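Lenihan teleoperation group – minutes, September

1. Toy box task
Demos recorded so far: 1139, against a target of 2000. Operators report that the ball and the plush toys are easy to pick by remote control. The toy vehicle takes longer when it lies on its side. 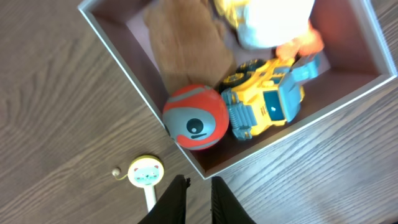
2. Hand guiding
Sirken will record 50 demos by hand guiding, same box and same table, for comparison. Soko to check the wrist view for glare before the next session.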